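Greifzelle Nernero für Kisten und Behälter
Planung, Ausstattung und Budget

Die Nernero ist eine Zelle für Betriebe, die lose liegende Kleinteile aus einem Behälter entnehmen lassen möchten und dafür noch keinen eigenen Automatisierer haben. Wir liefern sie ab Lager Prirkholm, die Lieferzeit beträgt zurzeit 11 Wochen. Bestellungen, die bis Ende August bei uns eingehen, werden noch in diesem Jahr aufgestellt.

Was ist im Grundpaket enthalten
Roboterarm mit Greifer und Kabelführung
Behälter mit Trennwand
6 Spannklemmen für die Befestigung am Tisch
Steuerung und Software, eine Lizenz
Einweisung bei Ihnen vor Ort, ein Tag

Nicht enthalten sind Schutzzaun, Druckluft und der Transport innerhalb Ihres Gebäudes. Diese Posten werden in der ersten Kalkulation gerne vergessen - bitte fragen Sie uns danach, bevor Sie das Budget zur Freigabe geben.

Platz und Anschluss
Der Tisch hat eine Tiefe von 900 mm. Vor dem Tisch soll eine Person bequem stehen können, um Teile nachzulegen. Ein normaler Stromanschluss in der Nähe genügt.

Laufende Kosten
Fingerspitzen und Behälter sind Verschleißteile. Ein Satz Fingerspitzen kostet 53 Euro netto.
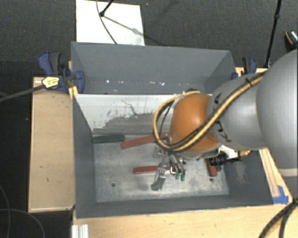 Behälter tauschen wir nur auf Anfrage, weil Kratzer im Lack für die Funktion ohne Bedeutung sind. Planen Sie außerdem einmal im Jahr eine Wartung ein, diese übernimmt unser Partner Makowska.

Für Versuche mit Ihren eigenen Teilen steht eine Zelle in Tiretthorpe bereit. Termine sind jeden Mittwoch möglich, die Teile senden Sie uns bitte eine Woche vorher.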